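Good Practice for Demonstration Recording with Hand-Held Grippers
Course handout, unit 16
Begay Course Office, 3 November 2019

Scope. These notes cover sessions in which people record manipulation tasks with hand-held grippers, and the data is later used to train a robot arm. They do not cover powered arms, which have their own unit and their own risk assessment. The rules are taken from the Sareck lab manual, with changes agreed after the Garnar trials in March.

1. Before the session

1.1 Check the marker cube on each gripper. The cube must be seated square on its mount and the printed pattern must be clean. A scuffed marker is replaced, never touched up with a pen. A marker that has shifted invalidates every pose recorded after the shift, and there is usually no way to find out when it moved.

1.2 Wipe the lens with a dry cloth. Open and close the jaws fully five times and confirm that they return without sticking. Inspect the finger pads for tears.

1.3 Keep the vent openings in the housing clear. Tape, labels and fingers stay off them.

1.4 Write the gripper number, operator code and task code on the session sheet. Operator codes only – names are kept in a separate file.

2. The work area

2.1 Agree on the edges of the task area before recording starts and keep task objects inside them. Personal items may stay on neighboring furniture if they are not used in the task. If they are moved between takes, note it.

2.2 Cables must not cross the operator's standing position. Route them along the wall or behind furniture.

2.3 Lighting is fixed for the whole session. Do not switch fixtures on or off between takes.

2.4 Other people may work in the room. They are told that recording is in progress, and faces are pixelated before any material leaves the lab. This applies to handouts and slides as well as to the data set.

3. During a take

3.1 Start and end each take with the jaws open and both grippers still for two seconds.

3.2 Move at the speed of ordinary careful handwork. Fast wrist turns blur the marker and the tracker loses it.

3.3 Where two grippers are used, avoid holding one directly in front of the other for longer than the task requires. Each hides the other's marker.

3.4 Watches and wristbands are allowed under the current rules if they do not touch the housing. Loose sleeves are rolled above the elbow.

3.5 A dropped object ends the take. Mark it "D" on the sheet and keep the file. Failed takes are filtered later by the reviewer, not by the operator.

4. Limits and review

4.1 No operator records for more than 18 minutes without a break. Grip force falls off before the operator notices it.

4.2 The Prirska project requires 1,000 accepted takes per task. In the first batch nearly 85 percent passed review. The most common cause of rejection was a lost marker (see 3.2 and 3.3).

4.3 The reviewer must be someone other than the operator. Review is done on the raw file.

Two views from one recording location, for use with sections 1 to 3:

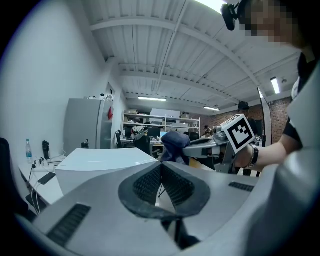
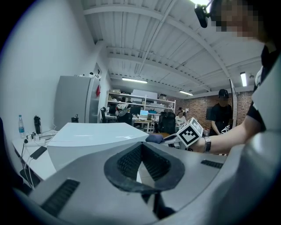 Comment received on the draft, from Sareck: rule 3.5 should also cover objects that slip but are caught again. We had reviewers treating these three different ways, and the acceptance figures could not be compared across sites. We now mark them "S" and keep the take running. Please also state in 4.1 whether the limit includes setup time, as our operators hold the grippers during calibration too.

Begay Course Office – handouts may be copied for teaching use within the course. Back to top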